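About Nistetti

Hello! I'm Hélder Marinho, and I make oat-based ice cream in Mostcombe with my business partner, Ofori, who'd rather I did the writing. So you've got me.

It started with a tub of vanilla that tasted of wet cardboard. I'd given up dairy on doctor's orders and I was sulking in front of the freezer section (I come from a family that eats ice cream in January, in coats) and I thought, right, I can do better than this. I couldn't, as it happened. My first batch set so hard I bent a spoon in it, and the second never set at all. Ofori had spent years as a pastry chef and was living upstairs from me at the time, and he came down to borrow a whisk and stayed until midnight fiddling with the sugar.

We kept going, every evening after work, and wrote each batch down in a school exercise book. Batch 30 was the first one we'd have paid for. Batch 784 is the vanilla you can buy today! There was a long stretch in the middle when everything tasted of banana, even the ones with no banana in them, and I still can't look at a smoothie.
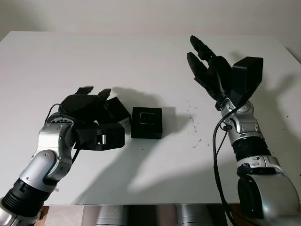 Our oats come from a mill a short drive away, and we soak and press them ourselves on Mondays, so that's the day to avoid us if you want a conversation. We don't use coconut. I know, everyone does, and it's lovely and rich, but then your pistachio tastes of coconut and so does your coffee, and I wanted the pistachio to be pistachio. The look of the tubs took us nearly as long as the recipe. Ofori wanted something cheerful with cows on it (no cows, I said, surely that's the point) and I wanted things plain, black on white, like those two black boxy shapes on the white tabletop. We met halfway with a dark lid and a very small oat.

The name Nistetti doesn't mean anything, by the way. People ask if it's Italian and I used to say yes. Ofori made it up on the bus because it sounded like something you'd want two scoops of.

These days we make six flavours all year and a couple more when the fruit's good. The rhubarb sells out quickly, the salted malt is my favourite, and the blackcurrant divides the room. Every tub is free from dairy, and the full ingredients for each flavour are on its own page. The malt one has barley in it, so please do check before you buy if you're cooking for someone with allergies.

You'll find us in the shop at Talavent Yard, just off the high street in Mostcombe, where you can try anything before you choose. We also supply cafés and restaurants nearby, and if you run one and fancy a tasting box, send us a message through the contact page. I answer them all myself, usually in the evening and often with a spoon in the other hand.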